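4. Leaving the Suite: Exit Button, Glass Door and Lockers

This section covers the inside of the entrance at Tokance suites. For entering with a fob, see section 3.

4.1 Opening the door from inside

1. Check that nobody is standing close to the other side of the glass.
2. Press the black EXIT plate on the white wall. It has a small key symbol above the word and sits just to the right of the light switch.
3. Wait for the click from the lock.
4. Open the door within 13 seconds. After that it locks again and you will need to press the plate a second time.
5. Let the door close by itself. Do not pull it shut.

Note: The white square next to the plate is the light switch. If you press it by mistake, press it again to bring the lights back.

CAUTION: Do not wedge the door open. The Brunlow lock unit sounds a warning tone after 22 seconds and sends a message to the building desk.

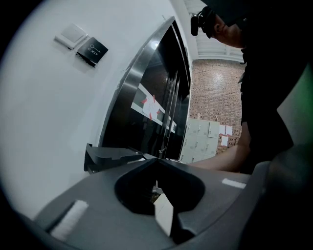 4.2 Markings on the glass

The door glass is dark and can be hard to notice when the lights are low. A band of paper and tape with red markings must stay across the middle of the door at all times.

1. Look over the band at the start of each month.
2. Press down any loose ends of tape.
3. Replace torn paper with plain white sheets. Put fresh red tape on the new sheet before you fix it to the door.
4. Wipe the glass above and below the band with a soft damp cloth. Keep water off the tape.

CAUTION: Do not use a metal scraper to remove old tape. Warm soapy water will loosen it.

4.3 Lockers

The gray lockers stand against the brick wall past the door. Take out everything you need before the suite is closed for the night.

1. Close the locker door fully before turning the handle.
2. Keep bags and coats off the floor in front of the lockers.
3. Report a stuck handle to the desk. Do not force it.

Note: Lost locker keys are ordered from Reuter and usually arrive in July if reported after the spring order has gone out. Until then, use a spare locker.

Questions about this section go to Hatem Abdel Rahman at the Tikside desk, extension 200.

Section last revised June 2, 2017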